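**Notebook, sim task group. March 10, 2023**

Long session in the computer lab after last period. Writing it up tonight while I remember which settings we changed, as the last two entries in this book are a bit thin and I had to guess at half the numbers this afternoon.

State of play: the club entry for the Bretberg round is sim only until April. We get the base scene from the organisers, a two-arm setup with a gripper camera on each arm, and we write the controller. The judges run our code on their own seeds, so nothing tuned to a single layout is going to survive. We have two tasks signed up, the toaster lever and the long brown part. Ultis is our planner code, Fovero is the vision side. Ebihara is the old controller from last year's group, which we keep in the repo for comparison and which still beats us on smoothness.

**Setup**

- Fresh pull on all the lab machines before starting. One of them had a stale physics config and gave different contact results from the rest. Deleted the cached folder and it came good.
- Timestep left at 2 ms. We tried going larger last week to save time and the fingers sank into things.
- Step limit of 500 per attempt. Anything that hasn't finished by then gets logged as a fail, even if it looks like it was about to get there.
- Gripper set to start fully open in every run. Previously it started wherever the last run left it, which made the logs impossible to compare.

**Part 1, approach to the long part**

Plan was to have Ultis bring the gripper down over the narrow end, square the fingers up to the rails and close. We've been arguing about whether to grip across both rails or take just one of them. Both rails means opening wide and getting the wrist angle right. One rail means a much smaller target, with the tip of the finger having to go into the slot. I was for both rails. The Year 9 pair wanted one rail and wrote their version on Tuesday, so we had the two branches to compare. 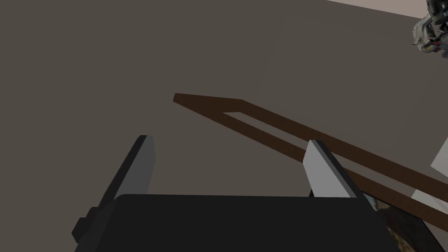

The wrist angle is still the main problem with the both-rails branch. Ultis works out the approach direction from the centre of the part's bounding box, and for something long and thin the centre is a fair way from the end we want to hold. It then picks a yaw that would be all right in the middle and drives to the end with it. In the view from the gripper camera the part runs off down to the right on a diagonal, passing behind the right finger, and the squared-off left end is near the middle of the view. So the position is reasonable and the angle isn't. Closing from there would put the right finger down on top of the wood or push the whole thing sideways. What we need is the direction of the rails themselves, which Fovero can give us if it finds the long edges first and ignores everything else.

Wrote a quick edge fit to do that. It takes the mask, finds the two longest nearly parallel lines, averages their direction and hands it to the planner. First go it was out by ninety degrees because I had the axes swapped. Second go it was good when the mask was clean, and wandered when one of the fingers covered a chunk of the rail. The finger edges are straight too, so the fit likes them. Fix is to mask our own fingers out before fitting. We know where they are from the joint positions, so there's no excuse for treating them as part of the world. Not done yet.

Other trouble with the fit: the rails aren't exactly parallel in the view, they close up towards the end because of perspective. My tolerance was too tight and it threw away good pairs. Loosened it to 3 degrees, then had to loosen it again when the camera was lower. It should really be done in the table plane after projecting, and I've put that on the list. The maths is in the handout from first term, under homographies.

The one-rail branch did better than I expected. When it gets the finger into the slot it holds well, and the part doesn't rotate on the lift. When it misses, it misses badly, with the finger tip landing on the wood and the arm continuing to press until the force limit trips. Somebody needs to add a check on the way down. If the contact force goes up before the target height is reached, back off and retry, don't keep pushing. Ebihara already has a routine for exactly this, so we should copy it across and credit last year's group in the readme.

Decision for now is to keep both branches alive until the finger masking is in. Comparing them before then isn't fair on either.

**Part 2, toaster lever**

Swapped over to this after the break. The task is to push the lever down and hold it until the sim latches. You don't have to grip anything, so most people in the group assumed it would be the easy one and it got left until late.

The first thing we found is that going at it with the gripper open is awkward. The lever knob is small and low on the body, and the planner treats the middle of the gripper as the tool point. With the fingers open there is nothing at the middle, only the gap. So the planner lines the gap up with the knob very accurately and comes down with a finger on each side of it, touching nothing. It's a nice demonstration of the controller doing precisely what it was told.

Options on the board:

1. Close the fingers first and push with both tips together.
2. Stay open, move the tool point to one fingertip and push with that.
3. Stay open and use the underside of the housing. Crossed out straight away, there isn't the clearance.
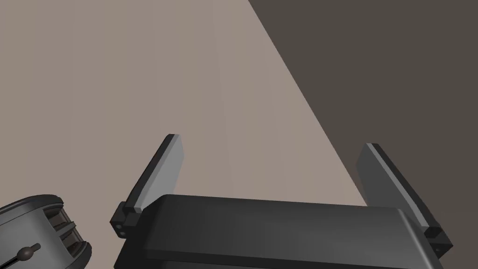
We went with option 1 to begin with because it needed the least new code, only a close command before the approach. The catch is the wait. The close takes time in sim, and if the approach starts before it's finished the tips are still moving when they reach the lever. Added a check on finger position before the arm is allowed to go lower than the hover height. That cleaned it up.

The approach direction matters more than we'd allowed for. Coming straight down is fine if we're over the knob, but the toaster can be placed at any rotation, and in some of them the planner wants to pass over the body on its way to the lever. Clipping the top edge shoves the toaster and then the lever target is out of date. Fovero only looks once at the start. Two things to do about it: route the hover point out on the lever side before descending, and take another look from the hover point. The routing is done. The second look is half done and crashes when the lever is outside the view, which it often is from close up.

Found a units bug while doing this. The lever travel in the task file is in centimetres and everything else is in metres. Our push depth had been multiplied up, so the arm was trying to go well through the tabletop and being stopped by the force limit. It explains the odd thumping motion at the end of every push last Friday, which we'd put down to the gains. Gains put back to what they were. Please nobody touch them again until the new depth has had a proper run.

Also had an argument about hold time. The rules say the lever must be held until latched but don't say how we're supposed to know. There is a joint state we can read in our copy of the scene, but I'm not convinced it will be exposed in the judges' copy. Safer to hold for a fixed number of steps and not read anything. I'll email the organisers and ask.

**Second arm**

Parked at its home pose for all of today's runs. We do want it for steadying the toaster during the push, but there's no point starting on that while one arm can't do the job reliably. The home pose needs looking at, though. Ultis doesn't include the parked arm in its collision check, so a wide swing on that side could go straight through it and we'd only find out from the log. Add it as a fixed obstacle for now.

**Housekeeping**

- Log file names now have the branch name at the front. If yours don't, pull again.
- The render window slows everything down. For batch runs turn it off and save a still from the gripper camera at the hover point only.
- Charge the loaner laptops before the next session. The lead with the taped end is fine to use, the other one isn't.
- Whoever has the orange notebook with the camera calibration sheets in it, please bring it back.

**To do, in order**

- Mask own fingers out of the edge fit (me, this weekend)
- Back-off and retry on early contact, copied from Ebihara
- Stop the crash in the second look. If there's no lever in view, keep the old estimate and write a warning to the log
- Parked arm into the collision check
- Project the rail edges to the table plane before pairing them
- Email about the latch state
- Overnight batch on the toaster with the corrected depth, different seeds on each machine, and don't let IT shut the lab machines down this time. There's a form for it at the front office and it has to be in before lunch.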